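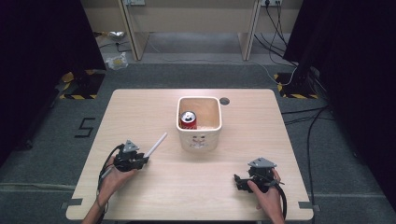 Two grippers, one smiling pot

17th January | By Catinca Furtună
Shares 11 | Comments 3000
Search this newsletter...

The Hemska and the Arico look so alike that Emilian picked up the wrong one twice before lunch. Both are black, both are held in the hand, and both come with a manual that assumes you've already read the other manual.

Soda cans were Teodor's idea. A can is shiny and slippery, and it keeps a record of how hard you squeezed. 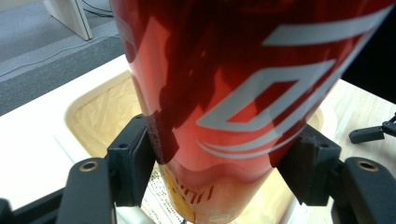 The Hemska grips like a nervous uncle at a handshake. The Arico is gentler, and Teodor logged 99 clean lifts out of 100 with it – he would like it known that the other one was Emilian's.

Pads are the weak spot. They bunch up after a long day, and the spares from Rusu ship in December.
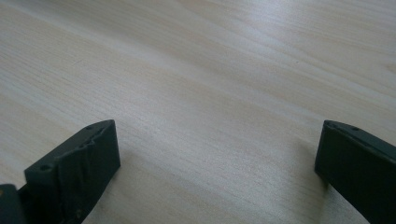 So we're keeping the Arico for cans and giving the Hemska anything that can take a hug. Hiyori starts on the controllers next.

Filed under: Grippers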